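Otau Table Protector, felt back, made to measure

Bahrami Home
Item 91 - Available in 2 thicknesses

The Otau protector is made for people who use one table for everything: dinner, homework, sewing, repairs. It lies flat from the first day and it does not need tape or clips. The top side is easy to wipe and the felt side is soft against varnish and oil finish.

We cut each piece in our workshop in Drinville. Please measure your table two times before you order, because a cut piece can not be returned. Round corners are possible - write the radius in the comment field. The maximum width is 90 cm. For wider tables we recommend the Ullonum model, which comes in two parts.

Care: wipe with a damp cloth and a little dish soap. Do not use acetone. Do not iron.
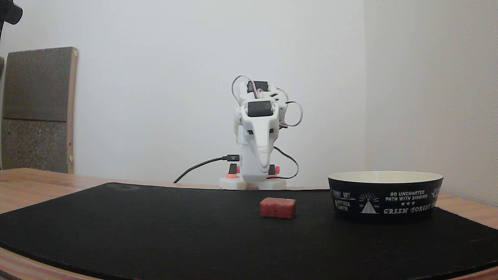 Delivery is on a roll, never folded. Let the piece rest overnight in a warm room with the felt side down, and the ends will become flat. Orders placed before noon leave our workshop the next working day, but in December please allow more time.

Samples of all colors are free - one set per household.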